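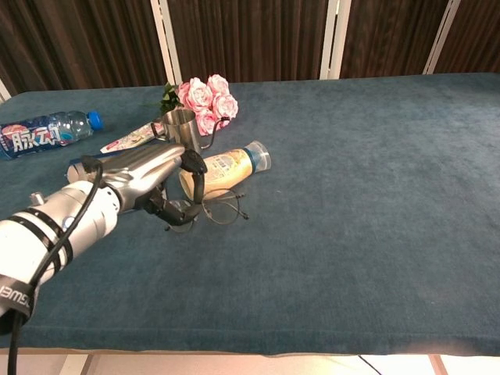
The lost property table is back at the Toivonen Building, and I have already been over there twice to look at it. If you lost something in Zisisham this winter, and let's face it, you did, you have until Saturday at 5 p.m. to come and get it.

For anybody who's new in town: the Toivonen is the long brick building at 259 Gasine Street, the one with the dance studio upstairs and the reading room down. Things get left there all year long. They go into a cupboard by the back stairs, and every so often the cupboard won't close anymore and somebody at the front desk spreads a cloth over a table and starts laying it all out. This is the first time it's happened since the fall, when the whole thing got squeezed into one afternoon and half of us missed it. I was one of the ones who missed it. I'm fairly sure I lost a good scarf that way.

So this time they're doing it over several days, a bit at a time, with a few things out on the table and then a fresh batch when those are gone or have had their turn. I like it a lot better. The old way was a heap, and you had to dig through other people's gloves with somebody breathing down your neck. Now you can walk up, see what there is in a few seconds, and either say "oh, that's mine!" or go get a coffee.

Let me start with the glasses, because I know how it feels to be without them. They're round, with thin wire frames in a dark metal color. I can't tell you the prescription and I didn't try them on (tempting, though). If you've been holding the menu at arm's length at Zanetti, or if your kid swore up and down that the glasses were at school and they weren't at school, please stop in. There's usually more than one pair in that cupboard, so even if round wire isn't you, ask at the desk whether any others have turned up. Describe the frames first before you ask to see them. They like it when you do that, and it saves everyone the bother of a tray being passed around.

Then there's the pitcher, and I'm going to be a little bit sad when its owner shows up. It's one of those small stainless steel ones with a loop handle and a skinny gooseneck spout, the kind people use for pouring coffee very slowly, and it has a bunch of pale pink roses in it. They're artificial. Whoever put those two things together has an eye, if you ask me. I've been eyeing my own kettle ever since and thinking about it. The front desk believes it was left behind after a party in the downstairs room in January, but three different parties used the room that month and none of them has called. If you had a table centerpiece go missing on you, or if you lent one to a cousin and never saw it again, go have a look. The roses and the pitcher will be handed over together, unless two people come forward with two separate stories, and I would pay money to be there for that.

And bottles. Oh, the bottles. I asked at the desk what gets left the most and I didn't even get to the end of the question. There's a clear plastic one with a bright blue cap on the table, and another with a cream and pale yellow label and little colorful pictures on it. You may be thinking, who is going to come back for a plastic bottle? I thought so too, and then I stood there on Monday and heard a woman ask very seriously about one she'd left on a windowsill before Christmas. People get attached! Anyway, bottles won't be kept past Saturday under any circumstances. The caps and the plastic go out with the recycling that evening, and the desk would like me to say, politely, that they aren't going to ring you up about it.

I should put in a word for the cloth as well. It's a dark teal, velvety sort of thing, and it has caused a surprising amount of talk. Last time everything was on white paper, and it looked like a rummage sale in a doctor's office. This looks more like a shop window. One man told me he'd picked up his own umbrella off it and felt like he ought to be paying. The cloth is not lost property, by the way. It has been asked about, more than once, and the answer is still no.

Now for the practical stuff.

The table is in the ground floor room just past the coat hooks, and it's open from 10 in the morning until 5 in the afternoon through Saturday. You don't need an appointment. You do need to say what you lost and more or less when, and sign the sheet when you take it. For glasses, keys, phones and anything with a lens or a battery in it, they'd like to see an ID as well. Phones and keys aren't out on the table at all, they're behind the desk, so don't look at the cloth and go home disappointed. Ask.

If you can't get there in the daytime, you can leave a note in the brass letter slot on the Gasine Street side. Put down what it is, what color, and how to reach you. If it's found it'll be held for you until the end of the following week. Please don't send notes for things you lost somewhere else. There was one last fall about a canoe paddle, and as far as I know there has never been a canoe in the Toivonen Building.

Parking is the usual headache. The 200 block of Gasine is still down to one side while the sidewalk work goes on, and the little lot behind Zanetti is for customers (they do check, and it's a $40 ticket, ask me how I know). I'd walk, or take the bus to the corner and come in through the side door. The ramp is on that side too, and the door there is a lot lighter than the front one.

What happens to the leftovers? Clothes that nobody has come for get washed and go on the free rail in the hallway, where you can take what fits you and no questions asked. Unclaimed glasses get saved up in a box and sent off in one go once the box is full. Books go to the reading room, which is how it came to own so many copies of the same gardening manual. Anything nice but odd goes on the shelf by the radiator for one more month with a tag on it, and I'd guess that's where our pitcher of roses ends up if it doesn't find its way home. There are worse fates. That shelf could use some color.

One more thing, and then I'll let you go. A few people have asked me whether they can bring stuff in, things they've found on the street or on a bench, and add it to the table. Yes, but only if you found it in the building or on the steps. Street finds belong at the town office, and the desk has had enough trouble with a single roller skate to be firm on that point.

I'm heading back there on Saturday around lunchtime, partly to see who gets the glasses and partly on the off chance that my scarf has surfaced from the bottom of the cupboard. It's gray wool with a snag near one end. If you've already picked it up by mistake, I won't be mad, just drop it at the desk before 5.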